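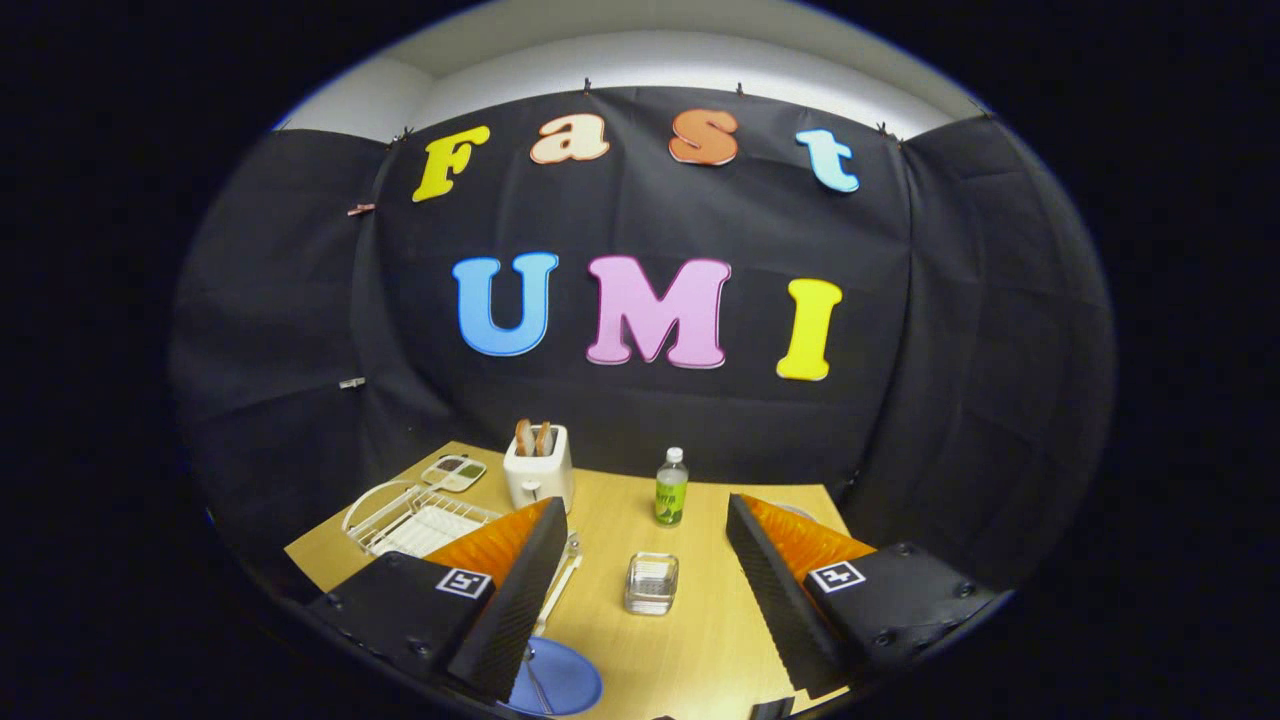
Last updated: Thursday, 9:40 pm

Right, I promised a few of you a proper answer on whether a machine can do the breakfast shift yet, so put the kettle on, this one goes for a bit.

The short version is that toast is hard. I know, I know. We've had a machine that browns bread for generations and it's a lovely one, but everything on either side of the browning is still your job and mine.

Think about what your hand does when the toast pops up. It finds the top of the slice, squeezes just enough, lifts it straight so it doesn't catch on the slot, then carries it to a plate without crumbling the corner. You did that this morning while looking for your keys!

A gripper has to be taught every bit of it. Soft fingers help a great deal, I reckon more than clever software does, as a bit of give forgives a slightly wrong guess. Hard metal fingers and a slice of sourdough are a sad combination.

Then there's glass. Clear dishes are the bane of my life. A camera looks at one and mostly gets the colour of the table underneath, and I've watched an arm close very confidently on thin air a hand's width from the thing it wanted.

Cutlery is its own misery – thin, shiny, lying flat on a plate with hardly anything to get under. People slide a knife to the edge and pinch it there without thinking. Try writing that down as steps some time.

We ran a toast trial at Orkden back in May, 50 goes with the same loaf and the same plate. 13 of them I'd have happily eaten. The rest were dropped, squashed or left in the toaster, and one ended up neatly in the dish rack, which made my whole week.

My neighbour asked if that was a failure and I said no, love, a year ago we'd have been cheering for 6!

The café in Jadenmont where I used to work did 300 slices on a busy Saturday, with one teenager and a pair of tongs. I think of that kid whenever I see a headline about robot kitchens.

Where I do see it coming along is the shop floor. The packing line at Grube has the same box in the same spot all day, and the arm there is a pleasure to watch. Your kitchen bench is never the same twice, and mine has mail on it.

So would I buy one for home? Not this year. Ask me again once one can butter to the edges. I'm over at the Drodenport site next week and will post how the dish rack tests go – plates first, then bowls, mugs if we're feeling brave.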